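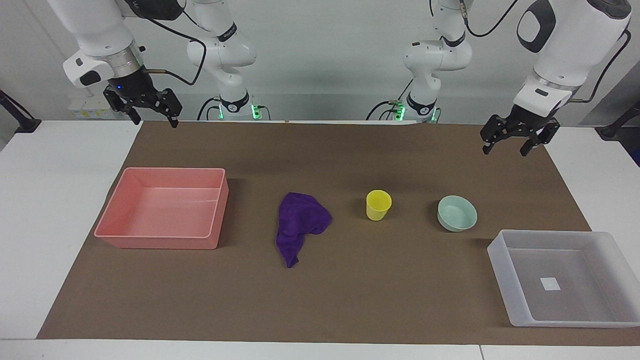

Chapter 3
Collecting Demonstrations

A policy trained by imitation can be no better than the examples it is given. Chapter 2 treated the examples as a fixed table of observations and actions. We now turn to how that table is filled.

A demonstration is one complete attempt at a task, stored from the first command to the last. Tabletop sorting with two arms is used throughout, with bins, a cloth, a cup and a bowl as the working objects. Object positions must vary between attempts; Dönmez and Marchand trained on 1,000 demonstrations with a single starting layout and obtained a policy that failed when the bowl was moved.

Section 3.1 defines the episode and its boundaries. Section 3.2 covers operator control of both grippers. Section 3.3 applies these ideas to the Negash set, a small collection of 49 episodes.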